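Kurholm Textile and Garment Program
Progress report to the Diekmann Fund, second reporting period
Submitted by Till Schwerdtfeger, Program Manager

This report covers the work of the Kurholm program from the close of the first reporting period through the end of October. It follows the order of the headings in the grant agreement. 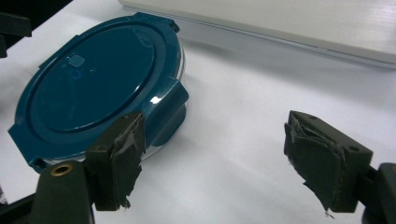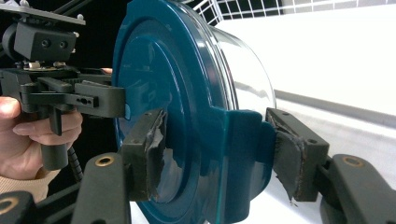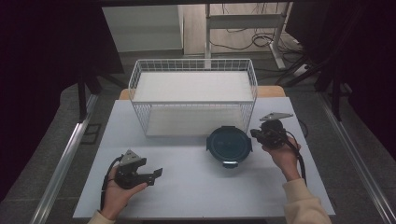
Container with teal lid (first and second pictures); white wire basket and dark blue lid on the work table (third picture).

1. Capsule collection

The grant supports the design and production of a small outerwear collection under the Treltov label, made from wool woven within the region. At the end of the period, 20 of the planned styles had approved patterns. The remaining styles are coats with set-in sleeves, and their patterns were returned to the pattern room after the second fitting. The sleeve head was found to pull across the back when the arm was raised. A revised block has been drafted and will be cut in calico before any further wool is used.

Two fabrics were dropped from the range. The lighter twill did not hold its shape after steaming, and the brushed check could not be matched at the side seams without more waste than the budget allows. Both have been replaced by a plain weave in charcoal, already held in stock.

2. Training

The agreement provides for 42 places on the tailoring course at the Bavby workshop. All places have been filled. Participants in the first group have completed the units on hand basting, pad stitching and pocket construction, and have moved on to collars. The second group began later than planned owing to the delayed delivery of pressing equipment. Its schedule has been extended into the next period, with no change to the total teaching hours.

Instructors asked that the unit on buttonholes be taught before linings. This change was adopted for both groups.

3. Presentation to buyers

A showroom presentation was held at Bavby in October. Garments were shown on stands and, during the afternoon, on models. Buyers commented favorably on the weight of the cloth and the finish of the inside seams. Several asked for a shorter version of the belted coat. A sample in the shorter length has been put in hand, and orders will be reported once they are confirmed in writing.

4. Budget

Spending on fabric is below forecast, and spending on equipment repair is above it. The program requests the Fund's approval to move the unspent fabric allowance to the repair line. The total amount of the grant is not affected. A revised budget table is attached as Annex A.

5. Matters for the next period

Approval of the remaining coat patterns.
Completion of the second training group.
Selection of labels and care tags for Treltov garments.
Renewal of the lease on the Bavby cutting room, for which the landlord's terms have been received and are under review.

Questions on this report should be addressed to the Program Manager at the Kurholm office.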